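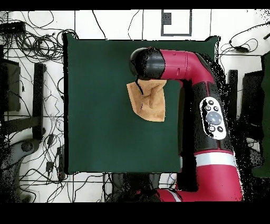 El paño marrón claro, sujeto por una esquina sobre la superficie verde.

Doblar un paño, la promesa de siempre

13 de septiembre de 2021. Skuveck ha presentado Prelteria, un método para plegar ropa de casa que la firma quiere vender a lavanderías de hotel desde febrero. El material difundido se limita a un paño de tono tostado y un cuadrado verde oscuro sobre el que colocarlo. De ahí a una planta que despacha sábanas, fundas y albornoces hay un trecho que el comunicado salta en dos párrafos.

La empresa habla de 164 ensayos y de un pliegue terminado en 20 segundos. No aclara cuántos salieron bien, ni qué entiende por terminado. Tampoco dice si se usó siempre la misma tela, un detalle que cualquiera que haya trabajado en una lavandería preguntaría antes que el precio.

Cristóvão Arruda, que dirigió durante 14 años el taller de plancha de Clekine, ha leído el documento y no le convence. «Coger el paño por una esquina es lo fácil. Lo difícil es encontrar las otras tres cuando la tela se ha caído sobre sí misma», explica. A su juicio, la felpa añade otro problema: el borde se confunde con el resto y los dobleces no quedan marcados como en el algodón liso.

En otra de las imágenes la tela aparece arrugada y doblada solo en parte, con una punta hacia un lado y un pliegue en diagonal —nada que un hotel pondría en la estantería del baño—.

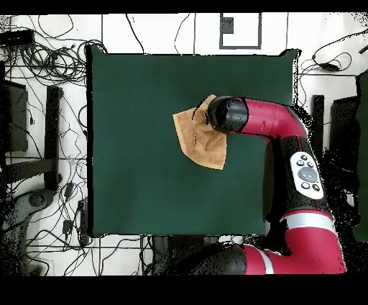

Cuatro hoteles y ninguna tarifa

Skuveck asegura que 4 hoteles de la cadena Swai probarán Prelteria antes de su salida al mercado. Swai confirma las conversaciones, pero no un contrato. El precio por pieza, el dato que decidirá si alguien deja de doblar a mano, sigue sin publicarse.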